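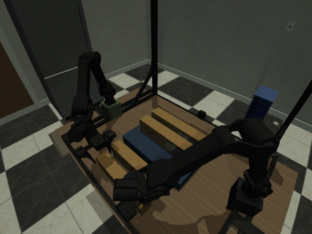

Whether a machine can be trusted with the dull jobs of a stockroom or a kitchen is a question that the operations office at Skemstead has been asked many times since it opened its automation program in December. The program's lead engineer agreed to discuss the matter for this series, on the understanding that the answers would reflect the work as it stands.

The office's current subject is the handling of cartons with two arms. Trials are run in simulation before any equipment is installed, using a planning package called Wodum. The engineer described the task as one that a new employee would learn in minutes. "You ask a person to put the boxes in order and you leave the room," the engineer said. "With a machine, we have to settle what order means, how close is close enough, and which arm gives way when both want the same space."

The latest series consisted of 3321 simulated attempts. The engineer declined to give a single success rate and said the results varied too much with the starting layout. Cartons set well apart were handled reliably. Cartons set close together, side by side, remained difficult.
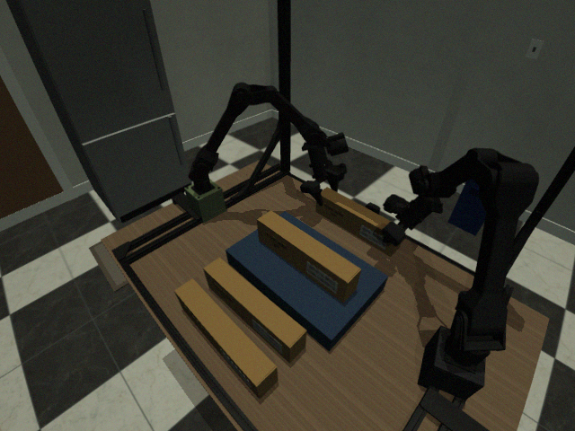 Could a store hand its shelf work to a system of this kind today?

Only a narrow part of it, in the engineer's view. Cartons of one size, on one surface, under constant light, are within reach. Mixed goods, torn packaging and customers in the aisle are outside what the office is prepared to recommend. "We were asked by Stevens to quote for a full stockroom," the engineer said. "We offered them one bench and a review after 6 months. They accepted the bench."

Household chores were judged to be further away. The engineer noted that a kitchen is rearranged several times a day by people who do not announce it, and that few families would accept a machine that stops for instructions every 4 minutes.
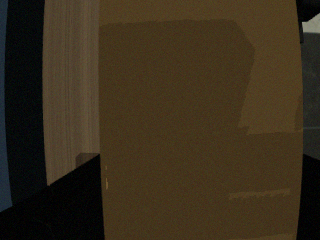 Perception, the engineer said, still takes up more of the office's time than motion does. A planner that knows where a carton lies can usually find a path to it; the harder part is knowing. At close range a plain brown surface may take up most of a view, with no printing to read and a broad dark shadow across it whose outline is easily mistaken for an edge. "A person looks at that and thinks cardboard," the engineer said. "Our software has to be told that a shadow is not a corner, and then told again when the light moves." The office has been comparing 2 methods for this, one of them developed with Modix, and expects to keep both in use through the next series.

Asked what staff should expect in the meantime, the engineer said that rosters at Skemstead would not change on account of the program. Employees who wish to observe a trial may apply to the operations office in writing.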